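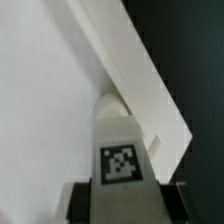

Elvira Zapata
Travel diarist

25/09/2024

Second morning on Irkano and I've already got sunburnt ears. The ferry from Rendska took three hours, with goats on the lower deck and a very sweet old man who fed me dried figs the whole way across (I didn't dare say no!).

The island only has 500 people on it once the summer lot go home in August, and you feel it. I walked down to the harbour before breakfast and met one cat. The old salt warehouses are still there, all locked up, and the woman at the bakery told me her grandfather carried sacks in them until the trade moved over to Clendach. She wouldn't let me pay for the second bun.

Went up to the fort after lunch – 35 degrees, silly idea – and sat in the shade of the wall with my boots off. You can see right across to the smaller island, where four families still fish. I'd love to go, but the boat only runs when the wind suits.

Supper was grilled sardines and far too much bread. Must buy a hat tomorrow and ask about that boat.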